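Bread Table News: The Roll Issue

If you've walked past the Runberg Street kitchen on a baking morning lately, you already know what we've been up to. The smell gets all the way down to the bus stop! Our summer bread table opens on 13th July, and this year we're giving most of it over to soft rolls - the shiny, pull-apart kind with the rounded bumps on top that kids go straight for and adults pretend they're buying for the kids.

We've always been a crusty loaf sort of group. The bread table started out with a plain white and a rye, and for a long time that was that. Then last October we did a batch of enriched rolls for the harvest supper at Mornov Hall, more or less to use up a carton of eggs, and they went before the soup was even out. People have been asking ever since. So we spent the spring working on the dough, and I think we've got it.

It's a simple one. Bread flour, whole milk, butter, eggs, a little sugar, salt and yeast. The milk goes in just warm, the butter goes in last and very soft, and then you knead for longer than feels reasonable. It will be sticky. Please don't throw more flour at it (I did this for weeks and made some very sturdy rolls). Keep going and it comes together all at once, smooth and stretchy, and it's a lovely thing to handle after that.

The shape is the fun part. For each roll we make 3 small balls, set them in a row so they just touch, and let them rise until they've leaned into each other. They bake up as one roll with soft bulges and you can tear a piece off without a knife. Great for soup, great for jam, and very good for a small person who only wants "a bit."

The shine comes from the egg wash, and it's worth taking trouble over. One whole egg, a spoonful of milk, a pinch of salt, beaten well and left to sit a few minutes so it loosens up. Brush it on thinly once when the rolls are shaped and again right before the oven. Get down into the dips between the bumps, but don't let it pool there or you'll end up with a scrambled stripe. We bake on the middle rack until the tops are a deep gold, then get them off the tray quickly so the bottoms don't sweat.

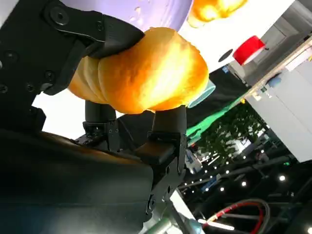 Golden-orange crust, rounded bulges and plenty of shine.

I could talk about crust color all day. Pale rolls taste of milk and not much else, and if you go too dark you lose the softness around the edges. What we want is that warm golden orange all over, with a deeper amber along the sides. Ovens vary so much that I've stopped giving people a time. Turn on the oven light and look at them. If one side is getting ahead, turn the tray around.

A few of you wrote in about freezing. Yes, do it! These freeze better than anything else we make. Let them cool all the way, bag them up the same day, and press out as much air as you can. They'll thaw on the counter while you make dinner, and 5 minutes in a low oven brings the crust back. Day-old rolls are excellent split and toasted, and the really stale ones make the best bread pudding I've ever had. The recipe is going in the next newsletter, once I've decided how I feel about raisins.

Besides the rolls, the table will have the usual white and rye, a seeded loaf on alternate weeks, and the Follesano flatbread with olive oil and coarse salt, back after a year off. Villaseñor Orchard is bringing apricot jam again, and if you've never put it on a warm roll with cold butter, that's your summer project sorted.

Last year's table sold out early every week, with 189 loaves gone on the busiest morning, and we'd like to send fewer people home with nothing. There's a second proofing rack now, so we can bake in two rounds, and the later batch should be ready by mid-morning. You can also put your name on the order sheet inside the Runberg Street door and we'll hold a bag for you until noon. Bring your own bag if you can, a cloth one is ideal, as plastic turns a warm crust soft in no time.

We're also looking for more hands on shaping mornings. You don't need to have baked before. It's an early start, there's coffee, and rolling dough into balls with both hands at once is a skill you will be showing off at home by the end of the week. Aprons are on the hooks by the sink. Leave your rings at home, please - enriched dough gets into everything.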